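Why the Back Row Can't Hear: Sound in Lecture Room 4
Group 7 final report – Joon-young Ji, Jaruwan Chuensuk, Tapio Pelkonen

Intro

Everyone who has sat in the back of Room 4 knows the problem. You catch half of what the lecturer says and the rest is mush. We wanted to find out if it's echo, background noise or just distance. Our supervisor Jarmo Hämäläinen said pick one and do it well. We ended up looking at two, echo and noise.

Background

Reverberation time is how long a sound takes to drop by 60 dB after it stops. For speech you want it short, well under a second in a room this size. Hard walls and glass make it longer, carpets and curtains and people make it shorter. Room 4 has concrete on two sides, a glass wall to the hallway and a vinyl floor. So no help there.

Method

Measured in April, evenings after 6, room empty except for us. Sound source was balloons, popped at the lectern. Cheap but they work, and a proper speaker was out of our budget. Recorded at the front, middle and back rows, then did the decay curves in a spreadsheet. Jaruwan did the filtering by octave band.

For noise we just let the recorder run with the ventilation on and then off. Esko Nieminen from building services switched it for us, thanks Esko.

We also gave out a survey to people who have classes in there. Handed out 77, got 63 back. 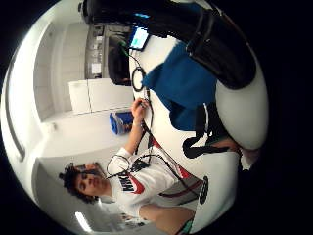 Results

Reverb time in the back row came out at 1.3 seconds in the 500 Hz band and a bit less higher up. Front row was nearly the same, which makes sense becuase reverb time is mostly a property of the whole room. What changes is how much direct sound you get compared to the reflected stuff.

Ventilation made a clear difference, mostly below 300 Hz. Low rumble. Worst near the back left corner where the outlet is.

Survey: most people who sit in the last three rows said they miss words "often" or "very often". Front rows mostly fine. Several comments about the door slamming too, we didn't measure that.

What could be done

Curtains on the glass wall – easiest. Absorber panels on the rear wall would do more. Tapio priced a set at 4,000 euros without installation, so probaly not this year. Fixing the outlet grille might be cheap, Esko is going to look at it.

Problems

Balloons don't pop the same way twice. We threw out the bad ones but that is a judgment call. The low bands are weak, not much energy down there, so don't trust anything under 125 Hz. And an empty room is not a full room – with students in it the reverb should drop. Would have liked to measure with people sitting there but could not get a slot before the deadline.

Survey forms and the spreadsheet are in the appendix folder.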